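About us

Makar is a small cleaning firm in Rastcombe. We clean flats, houses and small offices, and we clean them by hand. There are two of us who own it, and we both still go out to clients with a bag and a bucket, as we did in the first month.

We started with one flat above a bakery. The lady who rented it out wanted somebody to come between guests, and the firm she had before did the floors and the bathroom and nothing else. She told us the guests complained of sticky handles. At that time we did not have a name, a website or a van, only a folding trolley which we took on the bus. We cleaned her flat for one whole spring and she told her sister, and the sister told the people at her work. In this way we grew, slowly, and we are glad it was slow.

Today we look after 98 homes which have a regular visit, and last year we made 513 single visits besides, mostly for people who were moving in or moving out. For a town of this size we think it is a good number. We do not want to be much bigger, as we like to know the doors we open.

Our name

Makar was the name of a grandfather in one of our families. He was a house painter, and he washed every wall before he put paint on it. We did not find a better name and we stopped looking.

What we do

A regular visit from us has two parts. The first part is what everybody expects: kitchen, bathroom, dusting, floors. The second part we call the touch round. It means all the places in a home where hands and shoes go every day and where the eye does not. Light switches, door handles, the edge of the door above and below the handle, the fridge door, the stair rail, the taps, the remote control, the threshold strips between rooms, and the bottom of the wall where the floor begins.

The touch round is done with small white wipes and a cloth towel. We open a fresh wipe for every room and we fold it, so that there is always a clean side to turn to. When all the sides are used, it goes in the bag.

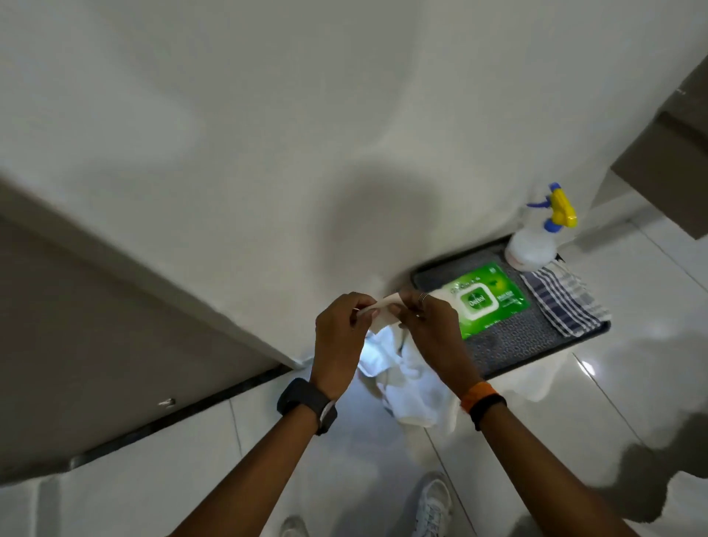
Light floors need special attention. Many of the new flats in Rastcombe have large glossy tiles, very beautiful on the day you get the keys, and after one week you can see every foot. We use little water on them and we go over them again with a dry towel. Too much water leaves a grey line in the joints, and it is slow work to take it out again. On matt white walls we are careful in another way. A matt wall does not like to be rubbed. We press, we lift, we look, and if the mark is still there we ask the client before we do anything stronger.

Along the cabinet sides and at the hinges we go with one finger inside the wipe. Small metal parts collect a line of dust around the screws, and a vacuum cleaner does not reach it.

Doors

Perhaps it is unusual that a cleaning firm has a separate part on its page about doors. But if you ask our clients what they noticed after the first visit, many of them will speak about the doors.

A door is touched more than almost anything else in a house, and in most houses it is cleaned once, when it is new. Around the handle there is a shadow that comes so gradually that the family does not see it any more. White doors show it as grey. Brown and dark doors hide it better, but if you stand to one side of the door in the morning light, you will find it.

We have a fixed order for a door. First the surface, from the top to the bottom, always along the grain if there is one. Then the frame. Then the handle: the lever on the upper side and also the under side, where the fingers close, then the round part where the lever comes out, and the plate behind it with its screws. One hand holds the door still and the other hand works. It looks like a small thing, but a door that moves while you clean it will knock on the wall or on your knee, and we have had both.

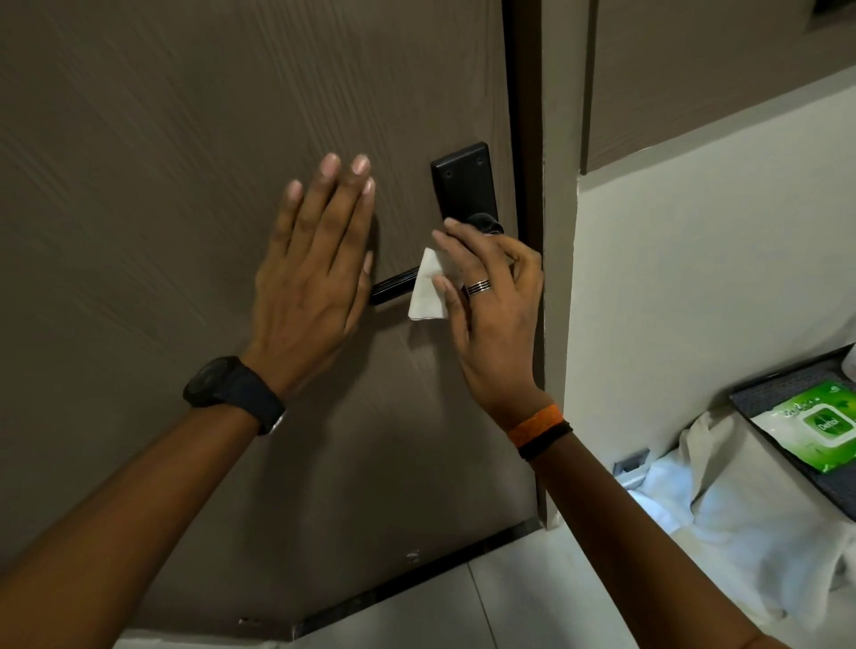

Black handles became very popular here in the last few years and we have learned some things about them. They do not forgive strong products. We have come to homes where the finish on the lever was already dull in one place and shiny in another, because a kitchen spray was used on it for a long time. For these handles we take only a damp wipe with mild soap, and then the dry towel at once. With polished brass it is different, and we ask first if the owner likes it bright or likes it old.

What we bring with us

We bring everything except the vacuum cleaner, and we can bring that too if you tell us the day before. Our soap is Cisari, which we mix ourselves in the back room of our shop. It has no colour and almost no smell. For kitchens with grease we have a second one, called Tiêu, after the Vietnamese word for pepper, as the first version of it made us both sneeze. The present version does not.

If you have your own products and you prefer them, please leave them on the worktop. We will use them, and we will tell you if we think one of them is bad for a surface.

How we work in your home

We take off our shoes, or we cover them. We do not open drawers. We do not move papers from a desk, we clean around them. If something is broken by us, we write it down the same day and we pay for it. We carry insurance also, but for a cup or a lamp it is quicker to pay.

When we leave, there is a card on the kitchen table. It says which rooms were done, which were not, and what we saw that you may want to know: a loose screw in a hinge, a tap that drips, a seal in the shower that becomes black. We are not repair people and we do not sell repairs, but we are close to these things every day and it would be a pity to say nothing.

The children's rooms are cleaned as they are. We will not sort toys, because every family has its own system and we always got it wrong.

The shop

In May we opened a small shop at the front of our room in Rastcombe. You can buy the Cisari soap there and fill your own bottle, and you can buy the towels that we use. We bought 3,000 of the wipes before we understood how much space a box of wipes needs, so for some time you can have these also, at a friendly price. The shop is open from 9 until 1. In the afternoon we are out cleaning.

How to become a client

Please write to us or come to the shop in the morning. We will visit you one time without payment, walk through the rooms together with you and give you a price on paper. The price is for the work and not for the hour, so if we are slow, it is our problem. At the moment there is a short waiting list for regular visits. For moving in and moving out we can usually find a place within 2 weeks.

We clean in Rastcombe and in the villages which the town bus reaches. If you live further away, you can still ask, and we will say honestly if we can do it well or not.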